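Grimshaw Catering brings Gidance into its Lirkley kitchens, and everyone keeps their job

Lirkley, March

Grimshaw Catering, the family firm that has been cooking and delivering hot lunches in and near Lirkley since it had only two vans to its name, is very pleased to share news of Gidance, a new programme which will bring robot help to the least-loved corner of the working day: sorting, drying and putting away the cutlery.

Anyone who has worked in catering will know the feeling. The lunches have gone out, the pans are soaking, and there on the side is a great heap of chopsticks, spoons and knives waiting to go back in their holders. At our Juneck Road site we send out 624 lunches on a busy day, and the sorting that follows has always fallen to whoever is on the late shift, usually with sore feet and one eye on the bus timetable.

Gidance has been teaching robots to do this job by learning from people. Staff taking part hold a pair of light hand-held grippers and carry out the task just as they would with their own fingers, and the movements are recorded so that a robot arm can learn from them. Practice has been taking place in ordinary home kitchens as well as at work, as no two worktops are ever laid out alike and we would like the robots to cope with all of them.

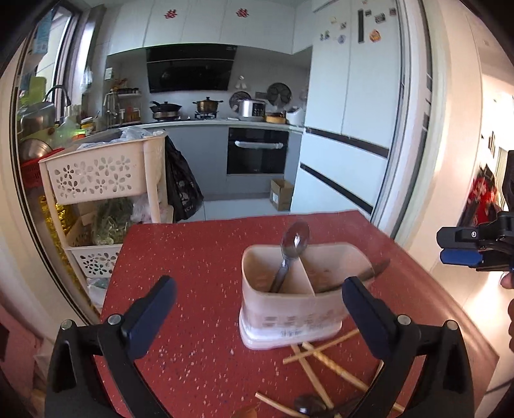 Hand-held grippers at a kitchen counter, with chopsticks and a two-part cutlery holder ready for sorting.

To date our teams have recorded 1658 turns at the task, and we hope to pass 2000 before the first arm is switched on at Juneck Road this summer. Everybody who takes part is paid at their normal hourly rate, and a good many have asked to come back for more — there is, we are told, a certain amount of friendly rivalry over who has the steadiest hands with a chopstick.

We know that news of this sort can be worrying, so we would like to be quite plain about what it means. No jobs will be lost and no hours will be cut. Late shift staff will finish their sorting duties earlier and spend that part of the day on menu preparation, on training in the main kitchen, or on the phone to our regular customers, many of whom are fond of a chat. Two new posts will also be created to look after the arm, and both will be offered to existing staff first, with full training given.

Staff were asked for their views before anything was signed, and their comments have shaped the plans a good deal. The arm will be kept at its own bench, away from the main walkway, and anyone on shift will be able to stop it at any time.

Customers and neighbours are warmly invited to call in at Juneck Road once the arm is up and running. Dates will be put up on the noticeboard by the front door, and there will be tea.

Ends

For further details, please contact the Grimshaw Catering office at Juneck Road, Lirkley.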